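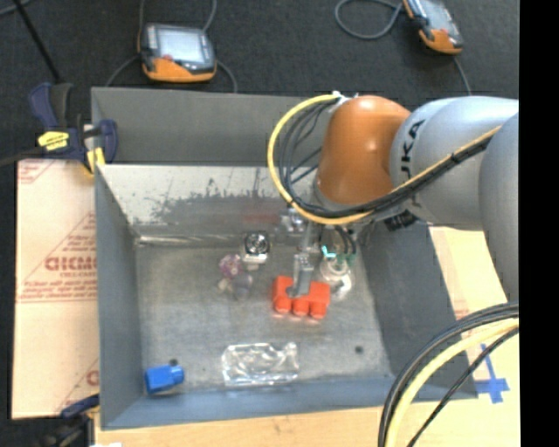
*Fig. 1. The arm at the metal bin, with the gripper at the red-orange block.*

## 4. Comparing two ways to choose a grasp

In this part of the project we wanted to know if a learned grasp score is better than our simple rule, which takes the highest point in the bin and closes the gripper there. The learned score was trained by Zaid Semaan on 681 grasps from the earlier Cusska set. I ran the tests together with Vesela Delić.

Each method had 100 attempts. The bin was filled again by hand after every nine attempts, and we did not choose how the objects fell. An attempt was counted as good only if the object was lifted fully over the wall of the bin.

| Method | Good attempts of 100 |
|---|---|
| Highest point | 58 |
| Learned score | 74 |

Most of the gain came from objects lying close to a wall, where the simple rule often sent the finger into the metal. With clear plastic both methods were weak – the depth values there have holes, and the score is then calculated from very few points. We tried to fill the holes with the median of the neighbours, but this made the grasp too high.

Sawsan Khalaf proposed to repeat the test with a second depth view. The calibration for it is not finished, so these results are not included in this report.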